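Skiltow (robot arm)

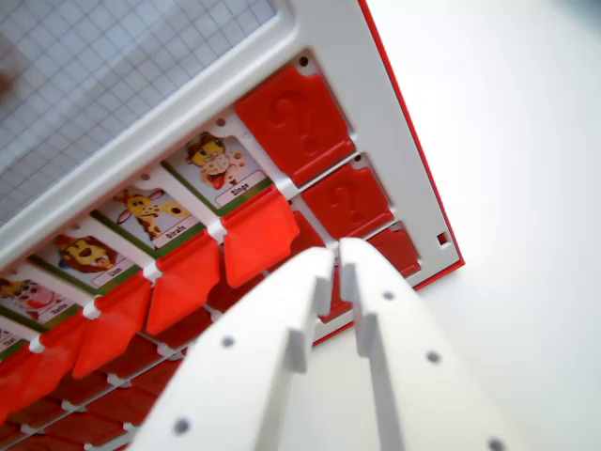 Skiltow is a table-top robot arm built at the Etby shared workshop by Torben Tiedemann and Malte Kröger. It is intended for the handling of small household objects, and in particular for the playing of board games that have moving parts. The arm is known among members of the workshop for its work with hinged-tile guessing games, in which each player turns down tiles until one character remains. The name is taken from the label on the box in which the first set of motors was stored.

Contents
1 Background
2 Construction
3 Gripper
4 Software
5 Use with guessing games
6 Later changes
7 See also

Background

The Etby workshop provides its members with shared benches, hand tools and a small number of 3D printers. Tiedemann, who had joined in order to repair clocks, began work on a jointed arm in February, using motors left over from an abandoned camera slider. Kröger became involved when the first shoulder joint failed under its own weight. The two agreed to start again with a shorter upper arm and a heavier base.

The stated aim of the project was an arm that could be built on an ordinary kitchen table, using parts that could be replaced within a day. Industrial components were ruled out on grounds of cost. A written record of the build was kept in the workshop's log, where the entry dated 13/11/2022 gives the first full set of drawings. These drawings differ in several respects from the arm as it now stands, most clearly in the position of the elbow motor.

Construction

The arm has six joints and a gripper. The base is a steel plate, clamped to the table edge at two points. The upper arm measures 191 mm between joint centres and the forearm 102 mm. The complete arm, without its base plate and power supply, weighs 832 g.

Structural parts are printed in plastic and held together with machine screws set into brass inserts. The inserts were adopted after self-tapping screws were found to loosen in the shoulder bracket. Cables run along the outside of the arm and are held in printed clips. An internal route was drawn up by Kröger and later dropped, as it required the whole forearm to be taken apart whenever a lead was changed.

The power supply and motor controller are housed in a separate case, known in the log as the Stüber box. The case has a single switch, which cuts power to all joints. The arm has no brakes and will sink to the table when the switch is used; a foam pad is kept beneath it for this reason.

Gripper

The gripper consists of two broad, flat fingers in white plastic. The tip of each finger is notched, and the fingers are fixed by screws passing through their faces, so that a worn or broken finger can be exchanged without disturbing the rest of the hand. A small camera is mounted close to the gripper and looks along the fingers towards the work.

Four finger designs are recorded. The first, a pair of rounded hooks, was suited to cups and handles but could not be brought under a thin edge. The second and third were narrower and tended to bend. The present design is wide enough to resist bending, and the step cut into the tip allows a thin tile or flap to be approached from its free edge. Soft pads were tried on the inner faces and removed, as they came away when the fingers were used at an angle.

Software

The control program, called Bruvier, was written by Tiedemann. It runs on a second-hand desktop computer and sends 100 position commands per second to the motor controller. Movements may be entered by hand, replayed from a stored file, or recorded by guiding the arm through a task.

Bruvier limits the force of the gripper by watching the current drawn by its motor. The limit is set separately for each task. Settings are kept in a plain text file, and members are asked to save a copy under their own name before making changes.

Use with guessing games

Guessing games of the hinged-tile type were chosen as the main test at Kröger's suggestion. The board in regular use is a French-language children's version with cartoon animals, among them a monkey (Singe), a giraffe (Girafe) and a lion (Lion). It has a white plastic frame with a red outer edge. The pictures stand in slotted rows, each with a red flap that can be folded down to show the animal. Red tiles on the same board carry a raised question mark.

The task is considered demanding for an arm of this kind. The flaps are small and set close together, and they turn on small pegs that may be damaged by sideways force. Glossy plastic also reflects the workshop lights, which affects the camera's view of the raised markings. The log recommends an indirect lamp and a plain white surface beneath the board.

The rules of play are not built into Bruvier. A person puts the questions and selects the flap, and the arm carries out the movement. A proposal to have the program choose its own questions is recorded in the log without further action.

Later changes

The elbow motor was moved towards the shoulder in order to lighten the forearm. A printed tray for locating game boards was added to the base plate at the same time. Work on a wrist joint with less play is in progress under Kröger, and the drawings will be placed with the others when the part has been fitted.

See also

Bruvier (control program)
Etby workshop
Stüber box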